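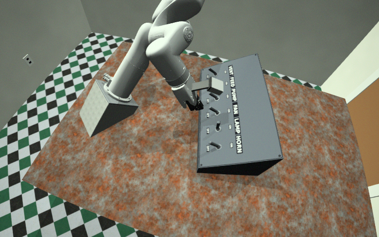

The switch task has taken up most of my time since February, and I finally have results worth writing down. The question was simple. If you train a policy in simulation to flip one named switch, how much does it rely on reading the name, and how much does it just remember the position? Our panel has a row for VENT, FEED, PUMP, FAN, LAMP and HORN, and the words run sideways next to the switches, so a policy can't get by on upright text. Chiến Chu wrote the scene generator. It changes the room, the table surface and the light between episodes.

We trained on 3000 demonstrations. In the first version the order of the labels never changed. In the second version we shuffled the labels every episode and kept everything else the same. Both were tested on 600 episodes with label orders they had not seen.

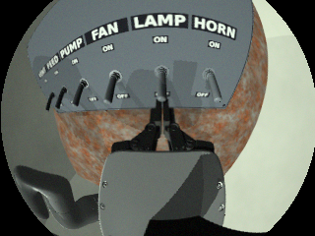 Most of the gain came from the wrist view. Hala Issa had argued for a very wide lens from the start, and I had argued against it, mainly because I didn't like how much it bends straight lines. I was wrong about that. With the gripper right up at the LAMP lever, the wide view still has HORN, FAN and PUMP readable on either side, along with their ON tags. A narrower lens loses the neighbors at that distance, and the policy then drifts to the wrong switch in the last bit of the approach. We saw this often enough that Hala gave it its own line in the error table.

The fixed-label policy did what you would expect. It went to the old position nearly every time and ignored the text. The shuffled one followed the label in most episodes. Its mistakes were mostly between FAN and VENT, and I don't have a good explanation for that yet.

We also tried training without the wrist view, using only the room cameras. 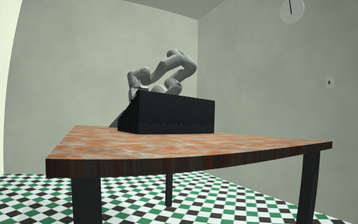 That version was poor at everything except getting the arm to the panel. Meinir Ellis thinks higher resolution would help, and she is rerunning it at 2 times the image size. I doubt it will matter much when the panel face is turned away from a camera, but the run is cheap.

Next is 1000 more demonstrations with the switches starting in mixed positions. The code still needs cleaning up before I can share it.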